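**Small parts shelf: big pieces on top or underneath?**

Workshop Layout & Storage > Shelving and benches

Started by **r_park**, 20 September 2020
3138 views

---

**r_park**

We moved our small assembly area to the Rosenthal building in June and I am still not happy with how the shelving is set up. It's a long yellow two-level unit. The top has a thick lip along the front, and the lower level is set back under it. Right now the large molded pieces go on top and everything small goes below. The hardware is on its own yellow plate.

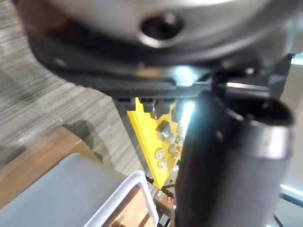

*2 min read · 14 replies*

What I want to fix is the reaching. The small stuff gets picked up far more often than the large pieces, and it's on the level that's harder to get into. You have to bend your wrist to get under the top and then find the part by feel if you're standing close. I keep thinking I should swap the two levels.

Against that, the large pieces are tall when they stand up, and I don't think all of them would clear the underside of the top if they went below. They would have to lie down, and then they'd take up more length.

I also have no rule yet for which way the pieces face. Whoever unloads them puts them down however they come out of the carton.

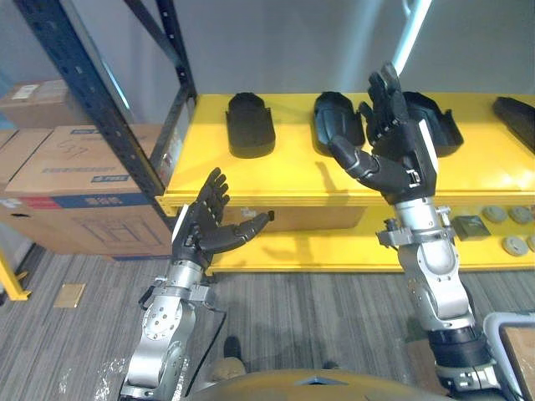
So, two questions. Would you swap the levels? And is it worth making people lay the pieces out the same way every time, or is that the kind of rule that gets ignored after a week?

Reginald

---

**tallowbench**

Don't swap. Heavy or bulky on top at a height where you can see it, small on the lower level in bins. If the small parts are hard to reach, pull them forward. The problem is probably that they got pushed to the back.

---

**Rhys Sutcliffe**

I would swap. We had the same argument at Drurkeck over a unit that was close to this one, and we went back and forth on it for most of a summer. Whatever gets picked most should be where you don't have to look under something. We put the small parts on top in shallow bins and laid the big moldings flat below. Picking got easier right away.

You do lose some length. We got it back by turning the moldings so the short end faces out.

---

**tallowbench**

> We put the small parts on top in shallow bins

And how many did you knock on the floor? A small part on a top shelf is one elbow away from being under the bench. At least the lower level has a roof over it.

---

**Rhys Sutcliffe**

Some, at first. The front lip stops most of them. A bin with a decent wall stops the rest.

---

**mossgate**

On the second question: yes, lay them out the same way. Rounded ends toward you, rim up, a gap between each. If they all point the same way you can see at a glance that one is missing. If they are at angles you have to look at every one.

Tape marks on the shelf top help. We use white tape on yellow and it isn't great for contrast. Black would be better, but then your pieces are dark too and the tape disappears under them. Try blue maybe.

---

**r_park**

Thanks, all. Mossgate, the colors are part of my trouble. Some of the pieces are black and some are dark blue, and under our lights it's easy to grab the wrong one. They sit in one row at the moment with the blue ones toward the right.

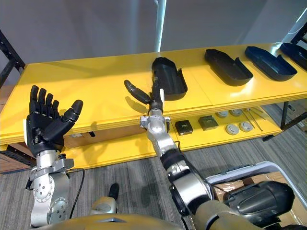
I could split them with a divider, or put the blue ones on a separate stretch of shelf altogether. The second option means moving the label holders, and those are screwed down. I'd like to leave them alone if I can.

As for the small parts, the square boxes stay where they are for now. The round gray discs are what I'd bring up first, as a test. They're flat and they don't roll off if you set them down properly.

---

**mossgate**

Divider. A strip of wood glued down with something you can peel up later. Leave the label holders.

---

**tallowbench**

Discs are a fair test, I'll give you that. I'd still put them in a bin. "If you set them down properly" is carrying a lot in that sentence.

---

**Rhys Sutcliffe**

Put the bin at the left end, with the black pieces next to it and the blue ones after the divider. Then you aren't reaching across the moldings to get to the discs.

Tasatum used to sell a low gray bin that fit behind a lip like that. I don't know if they still carry it. The Vornano ones are too deep for this, you'd be back to feeling around for things.

---

**r_park**

I have a couple of the Tasatum bins in a drawer, so I'll start with those. Plan for this week is one bin of discs up top at the left, a wood strip between black and blue, and tape for the spacing. Everything else stays where it is until I see how it goes.

I'm leaving the hardware plate alone. Nobody has complained about that one.

---

**tallowbench**

Post again when you've run it for a bit. I still say they belong underneath.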